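Freeing Up Space on a Phone Before You Film at Home

June 19, 2022

A short cooking clip can fill a phone faster than most people expect. These steps are for Android phones, but the menus on an iPhone are close enough to follow along.

1. Check what is using the space
Open Settings, then Storage. On my 32 GB phone the biggest item was the trash folder in the gallery app, with 270 old clips still in it. Empty it and check the number again.

2. Clear the editor's cache
Video editors keep preview files long after a project is finished. In Femon the button is under Preferences — scroll to the bottom. In Tapsell you have to open each project and choose Remove Previews. Your original clips stay where they are.
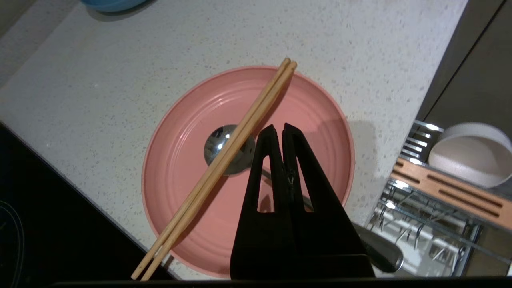
3. Lower the recording setting
Full HD is fine for anything that will be watched on a phone. Save 4K for clips you plan to crop.

4. Move finished videos off the phone
I copy mine to a laptop with a plain USB cable. Vullitov will do it over Wi-Fi, but a 6 GB folder took most of an evening. Open 2 or three of the copies before you delete anything — a file that shows a thumbnail may still not play.

5. Restart
The storage figure doesn't always update until the phone has been turned off and on.

Filed under: Phones, Video, Storage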